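Support > Closed tickets > Cell practice > Emptying jars over the bin

September, posted by Anum Rizvi

Problem: the tipping task in the Brosstead cell was stopped under rule 9 of our house rules. The rule says that the floor must be clean before a run begins, and the cell had crumbs on it. The operator asked if the rule is too strict.
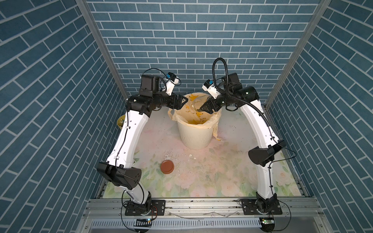
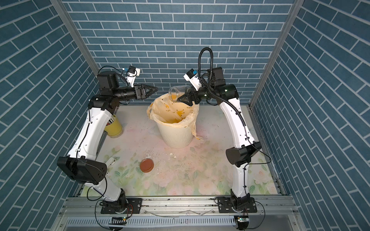
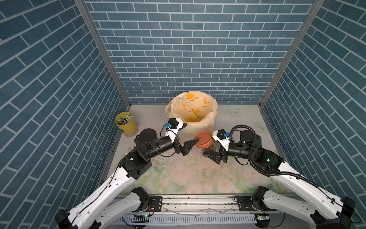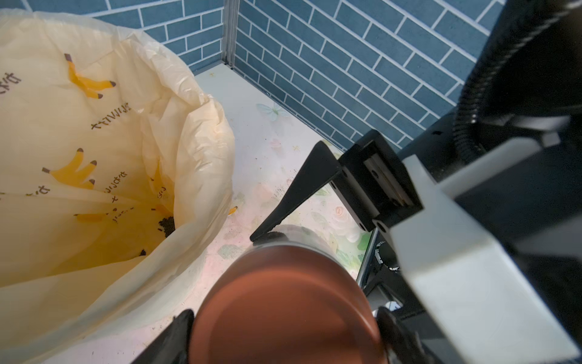 Brosstead cell, two arms, lined bin. Jar with its lid on in the third picture.

What I checked:

The bin liner is folded over the rim, as rule 15 asks. It hangs loosely down the outside — please pull it even before the start.

A removed lid may lie on the mat, but it must have a fixed place. I have now written this place into the task sheet.

Specks on the mat can hide a small part or a screw. For this reason I do not want to make rule 9 weaker. Wipe the mat, then start the run.

Speed near glass stays at 15 per cent. The Flingate sheet allowed 64, and I have corrected it.

Status: closed, rule 9 stays.

Comments

Fallahi: Does the wipe apply between two jars also, or only at the start?

Anum Rizvi: At the start, and after every spill.

Fornomell desk: We copied the lid line to our sheet. Thank you.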